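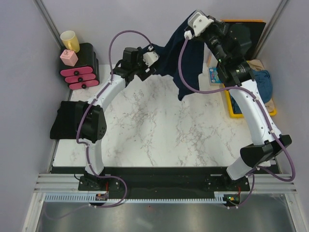 Folding a cloth with two arms: notes for the Stimthorpe robotics club

This exercise takes one club session and follows on from the single-arm pick and place. Each pair of students gets 48 minutes at the bench.

1. Power up both arms and send them to the home pose. Check that the cables have enough slack to reach the far side of the table.

2. Lay one cloth flat in the middle. Dark cloths show up best on the pale tabletop.

3. Close the first gripper on a corner and lift slowly. Stop before the cloth leaves the table completely.

4. Bring the second gripper to the next corner along the same edge. Go in from the side – coming from above tends to push the cloth away.

5. Move both arms together until the edge is straight, then lower it over the far half. Open the grippers one at a time.

Save each try in the Waltico folder, including the ones you drop. We need 378 tries before the Salcedo meet in July, and we have 87. If a wrist motor feels hot, switch off and wait 7 minutes.

Contact: Trulurow Student Workshop, Stimthorpe | © Stimthorpe Robotics Club | Back to top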